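Why do we have two hands?

Try doing up a shoelace with one hand. It can be done, but it takes a lot of practice. Most of the things we do every day, from opening a jar to cutting up toast, are easier when two hands share the work.

One hand holds, the other hand moves

Watch yourself peel an orange. One hand keeps the orange still and the other pulls off the skin. Scientists call the hand you like to use for the tricky part your dominant hand. For most people it is the right hand. Left-handed people are fewer, but there are some in nearly every school.

A few people can use both hands equally well. The word for this is ambidextrous. It comes from Latin words meaning 'both' and 'right'.

What is inside a hand?

Each hand has 27 bones. Eight of them are small, lumpy bones in the wrist. Five long ones run through the palm, and the other 14 are in the fingers and thumb. Each finger has three bones, but the thumb has only 2.

There are no big muscles inside your fingers. The muscles that bend them are mostly in your forearm, and they pull on long cords called tendons. Put one hand around your forearm, then wiggle the fingers of the other hand. You should feel the muscles moving under the skin.

The clever thumb

Your thumb can swing across your palm and touch the tip of each finger. This is called an opposable thumb. Monkeys and apes can grip with their hands too, but our thumbs are long compared with our fingers, so we are good at pinching small things such as beads and pins.

The skin on your fingertips is full of tiny sensors. They tell your brain if something is rough, smooth, hot or cold. They also help you to hold an egg firmly enough that it does not fall - but not so firmly that it breaks.

Gripping without hands

Plenty of animals have to manage without hands like ours. A crab uses its claws, a bird uses its beak or feet, and an elephant can pick up a peanut with the end of its trunk. Tools can grip as well. Tweezers, tongs and pliers all work by bringing two sides together, a little like a finger and thumb.

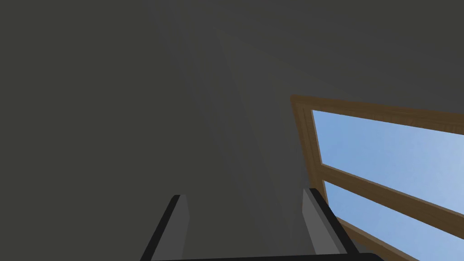

Two straight fingers with a gap between them. Computer picture.

Try it yourself

Tape your thumb gently to the side of your palm and ask a grown-up to time you for two minutes. Try to pick up a coin, turn a page and fasten a button. Then take off the tape and do the same jobs again.

Words to know

Dominant hand: the hand you use most for careful work.
Opposable: able to move across and touch the fingers.
Tendon: a strong cord that joins a muscle to a bone.

Page last checked 21 June 2023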